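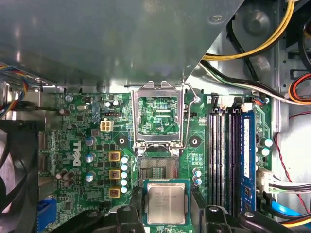

Part 4: Setting up your backup schedule

Okay, Wiken is installed and you've signed in, so now we get to the bit I like best. I wrote this with the Pistell edition open next to me, and the menus in the older one are in a slightly different order.

1. Plug in your backup drive and wait for its name to show up in the left column.

2. Click Schedules, then New. Give it a name you'll know later (mine is Dollach, after the village where I take most of my photos).

3. Pick the folders to copy. I'd start with Documents and Pictures — you can always add more.

4. Set the time. I run mine at 8 in the evening, when I'm done typing.

5. Under Keep, choose how many old versions to save. The default is 20 and I've left it there.

6. Click Save, then Run Now.

Note: My first run copied 151 GB and took all night! Later ones only copy what changed.

Caution: Don't unplug the drive while the bar is moving. If you do and you get error 104, open Schedules, click Repair, and let it finish before you run anything else.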